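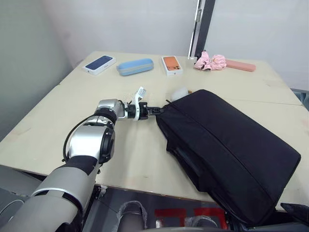 Week 4: Can a machine do the chores yet?

Short answer for anyone who missed Wednesday: some of them, sometimes, with the furniture arranged to suit.

Start with a zip. To open a laptop bag you find the pull, get hold of it, and drag it along a seam that bends at the corners. Your other hand holds the bag still, and you have done this so often that you don't notice the second hand at all. A single arm with a two-fingered gripper has to manage without it. Soft fabric creases, slides and droops over the edge of the table, so the thing being handled keeps changing shape while it is being handled.

Compare the Flelwood packing line we looked at last time. Stiff boxes, known sizes, same spot every time. That is largely solved, and has been for years. A phone box is easy. A pencil case is harder. A bag with a zip is harder again, and packing the first two into the third is a proper household chore that a child of six finds dull.

Questions to ask of any demo

How many tries were filmed, and how many were shown? The Zirnitz handout gives 22 successes and leaves out the number of attempts, so it tells us very little.

Was the film speeded up? A job that takes you ten seconds and the machine 130 is still a result — but say so.

Who put things back between goes? If a person resets the table each time, that person's labour belongs in the sum.

What happens with a different bag?

I am not saying it can't be done. The Brestudby trial had a fair go at laundry and was candid about its failures, and I wish more groups wrote that way.

For next week: read Panganiban, section 2 only. Then pick one chore you did at home and write down every point at which you used both hands. One side of paper.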